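Padded mailer

A padded mailer is an envelope with a protective layer, used to send small goods through the post without a box. The commonest kind is brown on the outside and made from kraft paper, a strong paper produced from wood pulp by the sulphate process. Mailers are used for books, clothing, cables and spare parts.

Materials

Older mailers have a paper outside and a plastic bubble lining. The two layers are hard to separate, so many recycling services do not take them. All-paper mailers use shredded, embossed or expanded paper as padding and can go in with other paper once labels and tape are removed. Kraft paper is also sold on rolls and in flat sheets for wrapping, filling boxes and covering tables. It creases easily and keeps its creases, and a crumpled sheet takes up more space in a parcel than a flat one.

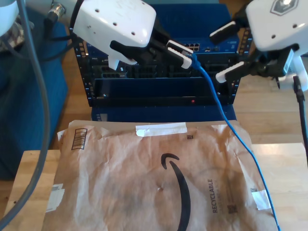
Padded mailer marked "RECYCLABLE", with a rack of network equipment behind it
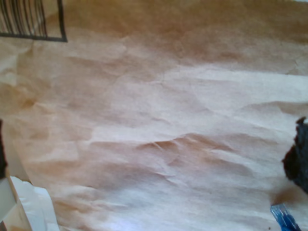
Crumpled brown kraft paper

Packaging and Materials section, Clultlow Reference Library

Markings

A mailer usually carries the sender's design, a barcode label and some advice on disposal. Wording such as "recyclable" refers to the mailer itself, and local rules may differ. At the Maltau sorting depot, paper mailers have been accepted with mixed paper since March, while bubble-lined ones go to general waste.

Use with network equipment

Short network cables, connectors and other light parts are often posted in mailers. Switches and chassis modules are heavier and have corners that can tear paper, so they are normally boxed. The Doso packing guide sets a limit of 2 kg for paper mailers and advises coiling a cable loosely so that the plug is not bent against the fold. It lists 19 mailer sizes. The Tam range, sold in packs of 100, covers the smaller ones.

Storage

Unused mailers are kept flat and dry. Damp weakens the paper and can stop the adhesive strip from holding.

See also: Envelope; Kraft paper; Parcel post

Shares: 2

Last revised November 2022 | Contact | Copyright Clultlow Reference Library | Back to top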